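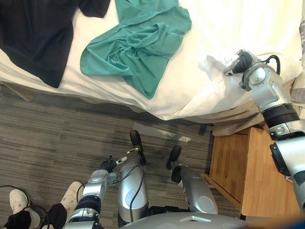
May 25, 2018

Wash trial, flat sheets, continued from the March pages. Back on the Cadoson machine after the bearing was replaced. Drum runs quieter but the fill is slower than before. I let it go through one empty cycle to clear the grease smell and then loaded.

Same detergent as in March (Tredard powder, unscented), same scoop. Guido Zuccaro asked whether the old box had picked up damp. It was clumpy at the bottom so I opened a new one and wrote the change on the sheet. If the numbers jump, look there first.

Procedure as before: mark warp and weft with thread, not pen. The pen marks from the first batch bled and I could not tell which edge of the line to measure from. Thread in red, knots on the back. Dry flat on the rack overnight, condition the next day, then measure. Do not pull the cloth straight. Smooth it with the side of the hand and leave it.

Results so far after 5 washes:

- Warp shrinkage: 6 percent
- Weft shrinkage: 2 percent
- Hem: puckering on the short sides, none on the long sides

The puckering is the thread, I am fairly sure. The hem thread is polyester and the cloth is all cotton, so the cloth draws in and the seam stays where it was. Yoo sent a spool of cotton thread in the same weight. Need to rehem two sheets and put them in with the next load as a comparison.
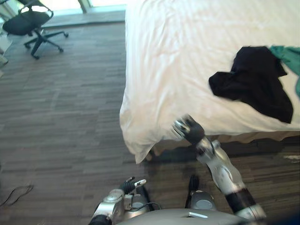

Most of the shrinkage is in the length, and the length is where the cutting allowance was smallest to begin with. The Munberg order was cut to the finished size plus a hem and nothing else. I have told them a sheet has to be judged on a made bed as well as on the table, and how far it comes down at the corner is the thing to look at. A corner that hangs in a point nearly to the floorboards, with the bed skirt showing under the hem alongside it, has length to spare at that spot and says little about the side. Take the drop at the middle of each side too, from the top of the mattress to the hem, and write both down.

Creasing: worse when the load sat in the drum after the spin. Batch B sat through lunch and came out with hard creases that did not hang out. Batch A went straight to the rack and was fine. Adding a line to the procedure: unload as soon as the spin stops.

Lint filter was full again. Weighed the lint, value is on the loose sheet clipped inside the cover.

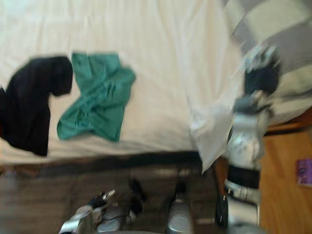 White sheet on the bed, black and teal garments toward the left.

Still to do:

- Rehem with Yoo's thread
- Run to 7 washes, remeasure
- Check the rack is level, the left end looks low
- Ask Guido for the March humidity log, the copy in the binder is missing a page

Color pickup test not started. Need undyed swatches, none left in the drawer.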